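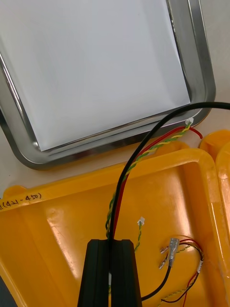
Clitent Bench Arm Wiring Set

Category: Workshop robots > Spares and add-ons > Cables and connectors

The Clitent wiring set is for people building or refitting a small arm at home or in a shared workshop. It covers the run from the base controller to the gripper and replaces the single ribbon cable used in the first Clidberg kits. Everything is cut to length and crimped at our Bradham unit. You will need to fit the connector housings yourself, as most of them won't pass through the arm joints once they are on.

What you get
1 main cable, black, 876 mm
4 twisted pairs, yellow and green, with white connectors fitted at one end
2 twisted pairs, red and black, for motor power
1 single red wire, for the optional lamp or fan
42 crimp terminals
7 printed labels
Fitting sheet, two sides of A4

What you need
A crimping tool for small open-barrel terminals, side cutters, a small cross-head screwdriver and a multimeter. We don't sell the crimping tool. If you use a shared workshop there is probably one in a drawer, but check the jaws before you start, as worn ones make a crimp that looks fine and pulls off under load.

Fitting notes
Turn the supply off and unplug it at the wall. Put the arm in its folded position and take off the two elbow covers.

Feed the black cable first, from the gripper end down. The twisted pairs go in after it, one at a time. Leave a loop at the wrist big enough to get a finger through. With less than that the wrist will pull on the connectors at full turn, and with much more the slack gets into the fingers when they close.

Crimp the terminals before you push them into the housing and tug each one. They click when seated. A terminal in the wrong hole can be released with a pin from the front.

Label both ends of every pair. The yellow and green pairs all look the same once they are inside the arm, and tracing them afterwards means taking the covers off again.

Test each line with the multimeter before connecting power. Run the arm at its slowest speed for the first few cycles and watch the wires at the elbow.

Will it fit?
It fits the Clidberg arm with the standard or long forearm. It does not fit the Sikder gripper without the adaptor plate (part 86), sold separately. For home-made arms, measure the full path with every joint bent the long way and add a hand's width.

Delivery
Orders placed before noon on Tuesday go out the same week. Custom lengths take longer, so please write first. Cut cable can't be returned unless it is faulty.

Contact us | Delivery and returns | © Clitent Workshop Supplies, Bradham | Back to top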